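Small corner, summer cups

I moved to Caltever in February and my kitchen there has only one free corner. It is a page for friends who asked me how I keep the party cups now. The cups are plastic, in strong colors, and I use them all year, also for water and for the yogurt of my daughter. The rack I bought at Sundqvist, in the sale, for 15 dollars. I was afraid it would be too much gold for me, but I got used to it in one week.

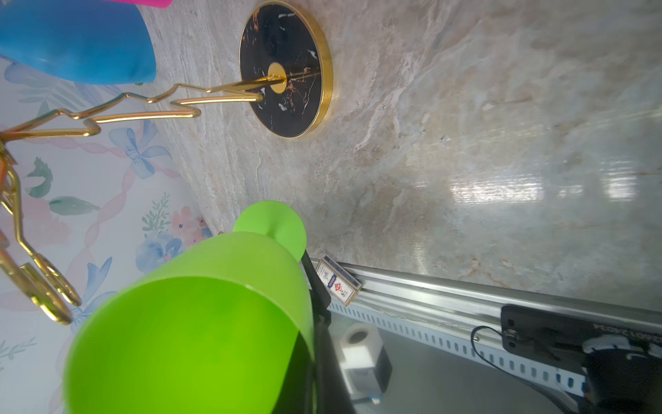 *Blue cup on the gold rack. The base is black with a thin gold rim.*

The paper with flowers came from Drisilia, the shop near the old station. They sell the end of the roll cheaper, and I paid 11 dollars for a piece that was enough. My sister says that a pattern with roses and ribbons makes a small place smaller. Maybe she is right, but I like to look at it when I wait for the coffee. The paste must rest 15 minutes before you put the paper up. I did not wait the first time and I had to take one strip down again.

**Resting the glasses**

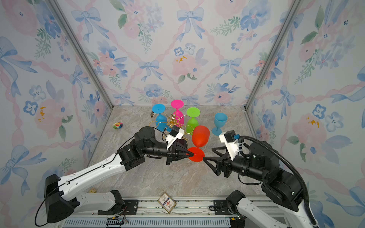 Washing is the part I do by hand, because my old dishwasher made the other set cloudy. I use warm water and a soft sponge, and no lemon soap, it leaves a smell in the plastic. For resting the glasses I have no strict rule: the cyan, the magenta and the green one are upside down here, and the light blue one stands on its foot on the other side. Upside down keeps the dust out, so I prefer it when we go away. The little rainbow flower with the yellow face has no job in the kitchen, but I would miss it.

Next I want a narrow shelf from Flirkutlow, 7 inches deep, for the plates. If it fits, I will add more pictures.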